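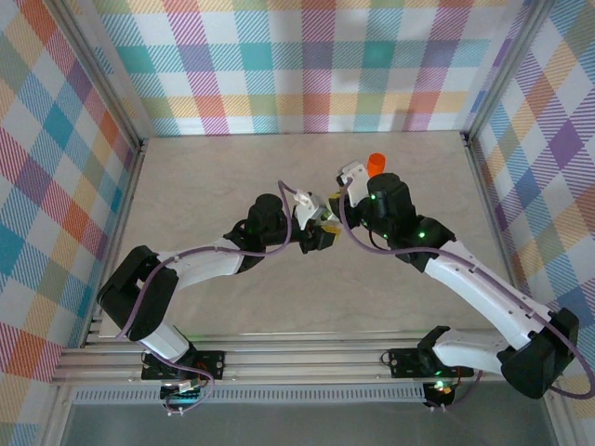
Two-handed week on the small bench

I've spent most of this week driving the pair of arms by hand, and my shoulders would like a word with whoever chose the height of my chair! The job sounds like nothing at all: get both grippers working over the same patch of table, around a cup and a small bottle, and do it the same sort of way each time so the model has something sensible to copy. Then you sit down and try it, and you find out how much you rely on your fingertips for everything.

We've got 163 runs saved now, out of the 418 I promised the Surkdale lot by February (I was feeling cheerful that day). My first dozen or so were dreadful. I kept moving one arm, stopping to think, then moving the other, and if you show a robot a lot of dithering it will learn to dither, beautifully.
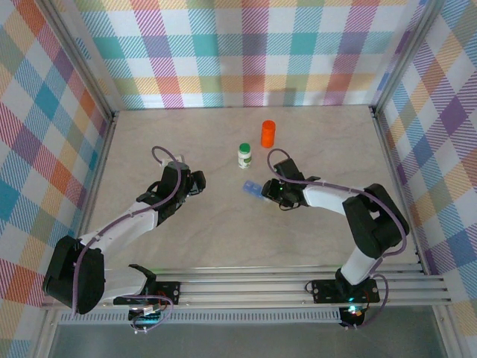
What helped was slowing right down and keeping both hands going, even if one of them is only creeping. I also start each run with the arms in a slightly different spot, and I shift things about on the table between runs. If I fumble a grab and put it right, I keep the run. If I fumble it and sulk, I bin it. Mono, our recording program, lets me do that with one key, and that key has had a lot of use.

Small things are still the worst. You're watching the gripper from a funny angle, you're sure you're over it, and you're a finger's width out. I've taken to coming in from the side and going very gently for the last bit.

If you fancy a turn at the controls, there are 3 slots going on Wednesday afternoon. Bring a cushion.
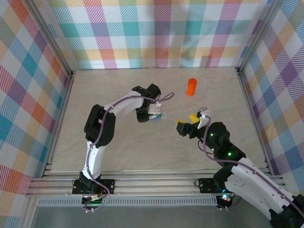 Also this week

The Javex order has been put back again, so please go easy on the spare cables until it comes.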